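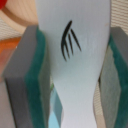

M. Grajales

Cup and blocks, Liltbridge

This gallery covers the table at Liltbridge, the small end of our things. The large items (shelving, the easels, the play kitchen) have their own page. Here it is one cup and the pastel blocks, with notes on where they came from and how we keep them. Page put together 18 July 2019.

The cup

The pale cup has a black mark printed on its upper part, a few thin curved strokes that come to a point at each end. I have heard it called a claw, a rake and a wing. I have never found out whose mark it is. It was in a box of kitchen things we got from a house sale in Butberg, and the rest of the box was saucepan lids and a colander. If you know the mark, please write. The address is on the contact page.

The shape is the one you would expect to see on a bar. It is wide at the top, comes in to a waist and goes out again to a short rounded foot. That makes it easy to pick up at the waist, and a child who has trouble with a straight-sided tumbler will often manage this one. It also makes it a poor cup to stack. We tried it with the tumblers and it leaned, so now it stands by itself at the end of the shelf.

We use it for three things. It is the shop cup when the table is set up as a café, and it holds the crayons on drawing days. In between it gets used for pouring, with dried lentils. Rice went everywhere and we gave it up. Lentils can be swept up with a hand brush, and the ones we miss are easy to see on the floor.

Washing is by hand, in warm water with a drop of dish soap and a soft cloth. I don't put it in the machine. We had a printed mug from the same sale that went through the dishwasher all one winter and lost most of its picture, and I would like to keep this mark as long as I can. No scouring pads either. Crayon comes off with a little cooking oil on a paper towel, and then you wash it again to get rid of the oil.

It does not go home with families. Most of what we own can be borrowed for two weeks, but we have only the one of these, and people ask for it by name. The name is "the claw cup," from the children.

The strokes sit high up, just under the wide part, and they fan out on the way down. The lower half of the cup is plain.

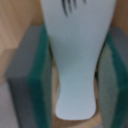
The blocks

The blocks are part of a set that was sold in a zippered bag with "Gruria" on the label. I have not been able to find out if that was the maker or a shop. Ours came in 2000, the year we moved into the Liltbridge building, and the bag gave out long before the blocks did. They live in a canvas bin now, on the lowest shelf, so they can be reached without asking.

They are chunky and the corners are rounded, and the colors are pastels. Pink and light blue are the two that come out most. I used to think the children were choosing by color, but those two also happen to end up on top when the bin is filled, so I would not read much into it.

The set had 16 pieces when it was new. There is an inventory sheet taped inside the cupboard door, and at the last check in October we were down by two. One is known to have gone to Butberg in a diaper bag, and was promised back. The other has been missing long enough that I have taken it off the sheet. Families who borrow the set sign for it by number, and a missing piece costs nothing if you tell us.

What people do with them:

Towers, mostly. The record on the wall is 11 high, done with an adult holding the bottom one, and there is some disagreement over whether that should stand.

Roads and walls for the small animals. The animals are on the other gallery page.

Matching. Put one block of each color on the table and the rest in the bin, and have the child find the partners. This works well from age two or so, and it is a quiet game, good for the end of a morning.

Cup and block. One block is set on the table, the cup is passed around, and whoever has the cup says where the block should go next: beside it, behind it, on the far side. We started this to practice those words with the younger group and it has stayed in use for all ages up to 7. After that they want a board game.

The mat

A dark mat is worth having under pale things. On a light table the blue blocks are hard to pick out in the afternoon, when the sun comes straight in on that side of the building, and we have one or two children who need a strong contrast to see an edge. On charcoal gray they can find the block right away. It keeps the noise down as well — a tower falling on a bare table can be heard in the office.

The drawback is that it shows every bit of lint. We go over it with a sticky roller before opening, and by the middle of the morning there are specks on it again. Sweaters are the worst for this. A damp cloth moves the lint around without picking it up, so stay with the roller. Once a month the mat is taken outside and shaken, then laid flat overnight with a book on each corner.

If you are buying a mat for the same purpose, get one larger than the table and trim it. Ours was ordered to the exact size and came up short on one side. Children set things down at the edge of a table, and that was the side with no mat on it. We ended up turning it so the bare strip is against the wall. Skip anything with a pattern. We tried one with a printed street map before this, and the younger ones spent the whole time looking at the streets.

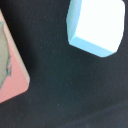
Light blue block on the dark mat, with some of the pink one at the left.

The top of the blue block looks nearly white under a bright light, and the sides show the color better. If you are matching a replacement piece to ours, go by the sides. I have sent one replacement back already after matching it from a picture of the top.

Cleaning the blocks

Wipe them with a cloth wrung out in soapy water, then wipe again with plain water and stand them on a rack. Do not soak them. Stickers come off with patience and a thumbnail. Ballpoint does not come off with anything I have tried, and there is a piece in the set with a face on it that has been smiling since before I worked here.

We do the full set at the end of each term and any single piece that has been in a mouth the same day. There is a tub for those under the sink. Drop the block in the tub and someone will see to it.

Borrowing

The blocks can be borrowed from the Liltbridge desk during opening hours. The mat stays with the table, and so does the cup. Bring your own bag for the blocks, something with a zipper or a drawstring. Returns go back to the desk and not into the bin, so the pieces can be checked against the sheet.

Next to be added to this page: the stacking rings, once they have been washed.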